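Arevport
Productos / Manipulación / Pinzas / Pinza paralela Tikkanen T-20

Pinza paralela Tikkanen T-20 con cámara de muñeca
Revisión B del husillo. Incluye aviso de seguridad sobre la revisión A.

Disponibilidad: en almacén
Plazo de entrega: 3 días laborables
Estado de la revisión A: retirada de la venta

Resumen

La T-20 es una pinza eléctrica de dos dedos para brazos colaborativos ligeros. Coge cosas, las sujeta y las suelta. La primera versión hacía muy bien las dos primeras, y de la tercera trata buena parte de esta página.

Si ha llegado hasta aquí buscando una pinza nueva, puede saltar a las características. Si ha llegado porque su pinza está cerrada sobre un objeto y no responde, vaya directamente a «Procedimiento con la pinza bloqueada» y, mientras lee, no meta los dedos entre los de ella.

Aviso de seguridad: cierre sin límite de fuerza en la revisión A

Fecha del aviso: 6 de diciembre de 2025
Afecta a: unidades T-20 con husillo de revisión A (letra A grabada en la brida, junto al conector)
No afecta a: revisión B ni a los dedos, que son los mismos

En noviembre recibimos de un cliente una unidad que había cerrado sobre un envase blando y había seguido cerrando. La consigna era de 12 N. La pinza llegó a 100 N, que es todo lo que da el motor, y se quedó ahí con una constancia que en otras circunstancias habríamos puesto en el folleto. El envase contenía salsa. El informe del cliente dedica a la limpieza más párrafos que al fallo y los hemos leído todos.

La causa está en el firmware y en una pieza mecánica, repartida a partes casi iguales, lo que nos ha ahorrado una discusión interna bastante larga. El controlador estima la fuerza a partir de la corriente del motor. Con objetos rígidos, la corriente sube de golpe y el límite actúa. Con objetos que ceden poco a poco, la corriente sube despacio, el filtro la interpreta como rozamiento del husillo y lo compensa. Es decir, empuja más. En la revisión A, además, la tuerca del husillo podía acuñarse al llegar a fuerza máxima, de modo que la orden de apertura se aceptaba, se confirmaba en pantalla y no abría nada.

El mensaje que mostraba la consola en ese estado era «Apertura completada». Lo hemos cambiado.

Nadie ha resultado herido. Aun así, 100 N en la punta de un dedo metálico duelen y pueden lesionar, y un operario que lee «Apertura completada» tiene motivos razonables para acercar la mano. Por eso tratamos el caso como asunto de seguridad y hemos parado la venta de la revisión A.

Cómo lo hemos reproducido

El ensayo lo montó Heiðrún Kjærgaard, responsable de pruebas de Arevport, con menaje y objetos de mesa. Su argumento fue que los cilindros de aluminio calibrados nunca le han dado una sorpresa a nadie y que habíamos comprado demasiados. El procedimiento pide alternar piezas rígidas con piezas que cedan, siempre sobre la misma superficie, y registrar la corriente en cada cierre. El objeto de referencia para el fallo es una botella dosificadora tumbada, cogida por el cuerpo.

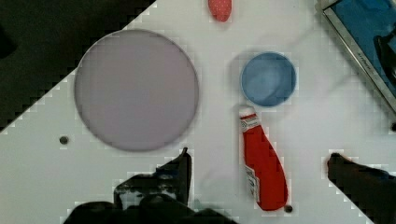 Mesa de ensayo desde la cámara de muñeca, con la botella dosificadora roja entre los dedos de la pinza y el plato y el cuenco a su lado.

Hicimos 20 cierres por objeto con una unidad de revisión A. Con los objetos rígidos, el límite de fuerza actuó en todos. Con la botella dosificadora falló en 3, sin patrón aparente, que es la forma más antipática de fallar. En uno de ellos la tuerca quedó acuñada y hubo que desmontar.

Repetimos la serie con la revisión B y el firmware nuevo. Ningún cierre superó la consigna y la pinza abrió siempre que se le pidió. Después Heiðrún repitió la serie otra vez, por su cuenta y sin que se lo pidiera nadie, con el mismo resultado.

Procedimiento con la pinza bloqueada

Pulse la parada de emergencia del brazo. La parada de la pinza no basta: corta la consigna, pero la tuerca sigue donde estaba.
Desconecte el cable de alimentación de la pinza en la brida.
Espere 12 segundos a que se descargue el controlador.
Retire la tapa trasera y gire el husillo a mano con la llave hexagonal suministrada, en sentido antihorario, hasta que los dedos se separen.
Retire el objeto. Si es un envase, póngale antes un recipiente debajo.
No vuelva a conectar la unidad. Anote el número de serie y escríbanos.

No haga palanca entre los dedos con un destornillador. Un cliente lo hizo y nos devolvió la pinza, el destornillador y una nota muy educada.

Qué cambia en la revisión B

Husillo y tuerca: nuevo perfil de rosca con tope elástico al final del recorrido. La tuerca ya no puede acuñarse en la posición de fuerza máxima.
Límite de fuerza: el controlador vigila también la posición. Si los dedos siguen avanzando después del contacto, el cierre se detiene y la consola pide confirmación.
Mensajes: «Apertura completada» aparece solo cuando el codificador confirma que los dedos se han movido. Reconocemos que era lo que todo el mundo suponía que significaba.
Pestillo manual: accesible desde fuera, sin quitar la tapa.

Características

Tipo: pinza eléctrica paralela, dos dedos
Fuerza de agarre: regulable, hasta 100 N
Dedos: negros, punta angulada, intercambiables
Cámara: integrada en la muñeca, orientada hacia la zona de agarre
Software: Remumance, licencia incluida
Conexión: brida Oltulico de serie; otros adaptadores bajo pedido

Sobre la cámara

La cámara no interviene en el límite de fuerza, y conviene decirlo porque varios clientes lo daban por hecho. Sirve para localizar piezas y para revisar después qué estaba cogiendo el brazo cuando ocurrió lo que ocurrió. En Remumance, las grabaciones se guardan junto al registro de corriente si se activa la opción «Historial de cierres», desactivada de fábrica. Recomendamos activarla — nuestro propio diagnóstico habría ido bastante más deprisa con ella puesta.

Sustitución de unidades de revisión A

El cambio de husillo es gratuito, también fuera de garantía. Lo hacemos en nuestro taller y la unidad vuelve con el firmware actualizado y un certificado de fuerza. El transporte corre de nuestra cuenta en ambos sentidos. No hace falta la caja original, pero sí que la pinza venga limpia.

Actualizar solo el firmware no resuelve el problema de la tuerca. Mientras espera el cambio, deje la revisión A fuera de servicio, incluso si únicamente maneja piezas rígidas.

Para solicitar la sustitución, indique en el formulario de soporte el número de serie, el modelo de brazo y si la unidad ha llegado a bloquearse alguna vez. En el campo «Objeto manipulado», sea concreto. «Varios» no nos ayuda.

Productos relacionados
Juego de dedos de recambio T-20
Adaptador de brida Oltulico
Licencia adicional Remumance
Funda lavable para T-20 (novedad)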